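Speaker Notes – Parts Return and Bin Discipline in the Nellbridge Workshop
Presenter: Serena De Luca, Workshop Standards
Session date: 11/20/19

Opening

Good morning, and thank you for attending. My remarks concern what happens to small items at the end of a shift: hand tools, spare parts, gloves and cleaning cloths. The full procedure is in your packet under reference 3516. I will not read it aloud.

(Pause for latecomers. Confirm that the back row can hear.)

Background

Until June, each work area at Nellbridge kept its own arrangement for returns. The Rinaldi line used shelves, the Cillel line used carts, and the remaining areas used whatever was at hand. When we reviewed the return log, we found 844 entries with no storage location recorded. Staff had returned the items in good faith – the entries simply did not say where.

The management group therefore approved a single practice for all areas. Items go into an open metal bin, the bin is sorted before handover, and each item leaves it for a named location.

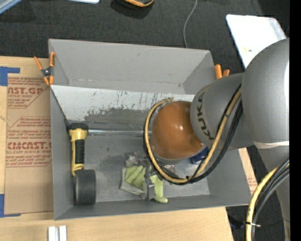 Sorting begins with the question of what belongs together. Under the previous arrangement, a bin was treated as one load and carried to the store room as it stood. Consider a bin that holds a yellow and black handheld tool, a black rubber roller wheel, and a crumpled cloth with something lime green bunched on top of it. Those contents go to three separate places: the tool to the tool cabinet, the wheel to the spare parts drawers, and the fabric to the textile container. Please lift fabric out first and open it fully, as small parts are easily carried away in the folds.

(Allow one or two questions. Refer questions about laundry to the facilities desk.)

Condition of the bins

Scuffs, stains and worn paint are acceptable. Sharp edges and split seams are not, and a bin with either should be tagged and taken out of use. Bin floors are to be wiped at handover. Loose debris goes into general waste unless the area supervisor has posted other instructions.

Labels

The new Tovomach labels are available from the supply counter in packs of 100. They are placed on the outside wall only. Labels on the inside wear off and leave residue.

Targets

We are asking each area to record a storage location for 80 percent of returned items in the first quarter of use. The figure will be reviewed with area supervisors before it is raised.

Close

Sign the attendance sheet before leaving. Written questions may be left at the supply counter, marked for my attention.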